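The left finger slipped again

Saturday, September 2, 2023

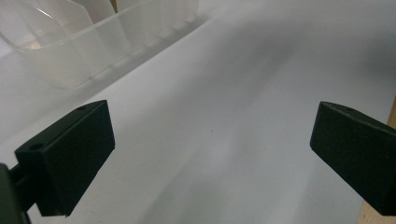
I lost most of Thursday's recordings, so I'm writing down what happened before I forget the order of it. I do small sorting tasks for the Vestley project with a hand-held gripper, and the software works out how far open it is from the motor side. It doesn't look at the fingers themselves. If a finger moves on its mount, the numbers carry on looking fine.

The first sign was a drop at take 149. I put it down to my grip being tired and did another 50 or so. Then I closed the gripper on nothing, held it up to the window and found the two pads met at the bottom and not at the top. The grub screw on the left side had backed out by nearly a full turn.

Duygu Kozan went through the logs with me that evening. The closed position reads 626 when everything is right. It read 626 in every file, good or bad, so we couldn't use it to find where the slip began. We ended up watching the footage at double speed and throwing away 200 takes, a few of which were probably all right.

I'd used the thread lock that Nalitz supply with the fingers, but I hadn't left it overnight. That part was my fault. I've cleaned the thread, done it again and left it a full day this time.

Two changes for now. I close the gripper on a strip of paper every 20 takes and pull, and if the paper comes out I stop. I've also put a line of white paint pen across the screw head and the mount on the spare set, and will do the same on this one when I next have it apart.

Still to sort out: the spare set has a slightly different pad angle, and I don't know yet if the Sutdale people will accept a mix of the two. I've emailed them.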